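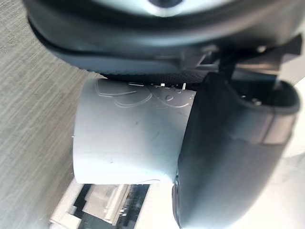
We have had a robot arm on the cup station at Vombridge since January, and people keep asking me what changed, so I am going to write it down. I work the kitchen that serves the offices upstairs. I have been there six years, mostly on cups, trays and the counter. The arm is a Grendier. It handles the white cups, including the ones like this with the raised line design, same white as the cup, that you only notice when the light makes a shadow. It has a few dark specks and faint scratches on it too. Keep that in mind, I come back to it.

What the job was before: two people on the cup station, morning and afternoon. You picked cups off the return trays, looked at them, stacked the good ones, and put the bad ones in a bin. Then you did it again. My wrists hurt by lunch most days. I am not going to pretend I miss that part.

What the job is now: one person on the station. The other spot moved to the counter, where we were always short. No one was let go. I know that is the first thing people want to know. Two people did leave in the spring and were not replaced, and you can decide for yourself what that means. I have not decided.

The arm does up to 50 cups an hour on a good run. A person who is awake does more. The difference is that the arm does the same number at 3 in the afternoon as it does at 7 in the morning, and I do not.

So the managers like it for the steady number. They can plan around it. Before, the count depended on who was in and how they slept. I understand why they like it. It also means that when the number is off, the first question is what the person did wrong.

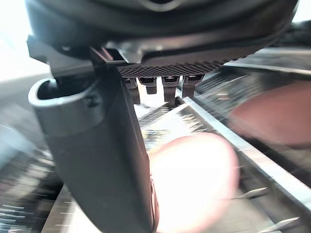 The steady number also changed breaks. We used to take them when there was a gap. Now the gap shows up on a screen as idle time, so breaks are on a schedule. For some people that is better, they actually get one. For me it took a while. I used to step out for five minutes whenever the trays slowed down, and that was how I got through the day.

Back to the specks and scratches. The arm does not decide if a cup is good. It moves it. A person still says yes or no. At first there was talk of a camera system making that call, from a company called Manolakis. We had a trial of it. It rejected 33 cups in a morning and we would have kept most of them.

A scratch from a spoon is fine. A crack at the rim is not. They can look alike. You run your thumb over it and you know. When the trial ended we were asked to write down our rules, and that was the hardest paperwork I have done at that job. Half of what I know about cups I had never said out loud.

I will say this for the supervisors, they paid us for the hours we spent writing the rules. I have heard of places that did not.

Then the rules went into a binder and the binder is now how new people get trained. It used to be you stood next to someone for a few weeks. The new people learn faster from the binder. They also ask fewer questions, and I am not sure that is good. Some of the things I know came from asking a question about something else. 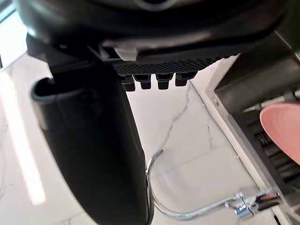

Someone who read the first few posts asked if I am training my own replacement. Fair question, I get it at home too. I wrote the rules, so yes, part of what I knew is on paper now and they can use it without me. I also got a raise of one step when they made me lead on the station. Both of those are true and I do not know how to add them up.

The lead part is mostly clearing stops. The arm stops when it is not sure of its grip. You go over, look, move the cup or tray, and restart it. Some mornings it is nothing. Some mornings it is every few minutes and you cannot start anything else, because you will be called back before you finish.

That is the part I would tell other workplaces about. The work did not get lighter in a straight way. My hands are better. My attention is worse. I used to be able to think about other things while stacking. Now I am listening for the stop tone all day, and I hear it in the evening when I am cooking dinner.

We asked for a different tone. They gave us a quieter one and a light on the wall. It helped. It took about a month of asking, and it was a setting in a menu the whole time.

Another thing. With two people at the station you talked. I knew the other person's kids' names and what was wrong with their car. Now it is me and the arm, with the counter on the far side of the room. We started eating lunch at the same time to make up for it. The schedule people fought us a little on that and then let it go.

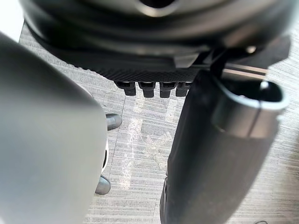

The other Vombridge site at Flitton is getting one later this year and they asked us for advice. I sent them a short list. Put the stop button where a short person can reach it. Ask for the tone setting on the first day. Get in writing where the second person goes. Pay for the rule writing – and let more than one person write the rules, we did not agree on half of them and the arguing was useful.

I also told them to keep one shift where the station is run by hand. We do that once a month. It keeps people in practice, and we need it, the arm was down for two days in the spring and the newest people had never stacked a full rack.

Would I send it back? No. I would want the second person back at the station, and the arm kept. I have said that in the meeting and I will say it again at the next one. That is where it stands for now. I will add to this if the Flitton people tell me how theirs goes.

Comments

traylinefour
We got a similar setup in a hospital kitchen. Same thing with the stop sound. I hear it in the shower.

counter_and_back
Did the person who moved to the counter want to move? You skipped that.

slowbread
The rule writing should be a job title with its own pay. My plant had us do it on lunch.

latebus22
How long does a restart take? Ours locks you out until a supervisor scans in, and everything piles up behind it.

counter_and_back
Also please post the rim crack rule, I run a cafe and my staff argue over this every week.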